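Taming the Strap Drawer (and the Strap Bucket, and the Strap Bag)

If you have ever gone out to the garage for one strap and come back with seven of them knotted together like cold spaghetti, this page is for you. I spent most of August sorting out the wall behind our workbench, and the straps took longer than the paint cans, the garden hose and my late uncle's fishing gear put together. We use them for everything at our house: the roof rack, the rolled-up camping pads, the folding chairs, the box of Christmas garland that never did close right. They pile up. You buy a set for one trip, another set comes free with a tarp, and before you know it there's a bucket.

I've tried a good many ways of storing webbing over the years and most of them were fine for a month. What follows is what has stuck.

Start by dumping everything out

I mean everything, from the trunk of the car and the bottom of the tent bag too. Spread it on the floor or across the bed of the truck where you can see it. Work the tangles loose from the middle, never by pulling an end, and be patient with it. Put on the radio. My whole lot took me an evening and a pot of coffee, and I felt a good deal better about life afterward.

As you free each strap, run the full length through your fingers, both edges. You're feeling for nicks, fuzzy spots, stiff patches and stitching that has started to let go. A strap with a cut edge goes in the trash. I know it's tempting to keep it for something light, but it will find its way back onto the roof rack one morning when you're in a hurry, so please just throw it out (after you've saved the buckle, if the buckle is good).

Wash them while you're at it

Muddy webbing wears itself out, because the grit works into the weave. I use a dishpan of lukewarm water with a squirt of mild dish soap, let the straps soak for about 20 minutes, and go over the worst of it with an old toothbrush. Get into the slots of the buckles, where the sand hides. Rinse until the water runs clear and hang them over the shower rod or the clothesline, out of strong sun if you can manage it. Don't use bleach, and don't put them in the dryer. Plastic buckles do not care for the dryer at all, and neither does the dryer.

They need to be dry all the way through before you bundle them. Overnight is usually plenty, though in a damp basement I'd give it longer. A strap rolled up wet smells like an old sneaker by the time you want it again.

Sort by length, then by width

I used to sort by color, and it looked lovely and was no help whatsoever. Now I keep the short ones (under 2 feet) in a coffee can, the middling ones on a hook, and the long ones bundled. A dab of paint marker on the tail end tells me the length in feet, so I'm not unrolling a 12 to find out it's a 12. Write small, and let it dry before you handle it.

How to bundle a long strap

My neighbor Luminița Sârbu showed me her way of doing this and I've used it ever since. Begin with the buckle. Lay it flat at the top and keep it there, because you want it to be the first thing your hand finds next time. Fold the webbing back and forth below it in lengths a little longer than your hand, going down, coming up, going down again, and keep the folds lying flat against each other as well as you're able. They'll want to twist. Let them twist a little, it isn't a contest.

When you have a couple of feet left, hold the whole bundle in one hand, close up under the buckle, and wind the leftover end snugly around it with the other. Tuck the end under the last turn. If you have several straps that always travel together, gather them all in the same bundle and wind just the one around the outside. 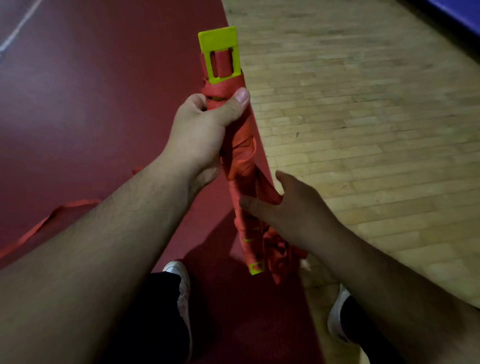 Hold it firmly just under the buckle and smooth the loose folds with your free hand.

If the bottom half flops open, you can add a second turn lower down or slip a wide rubber band over it. I'm partial to the bands that come on broccoli. Hook-and-loop ties are nice too, only keep the scratchy side facing out, away from the webbing, or it will rough up the weave in time.

Where to keep them

Hang the bundles if you have the wall for it. A row of plain screw-in hooks does the job, one bundle to a hook, with the heaviest at waist height. If you've only got a drawer or a tote, stand the bundles on end, buckles up, the way you'd stand carrots in a jar. Keep them away from car batteries, solvents and the sunny windowsill. And leave one good strap in the car, bundled, in the door pocket. I can't tell you how often I've been glad of it at the garden center.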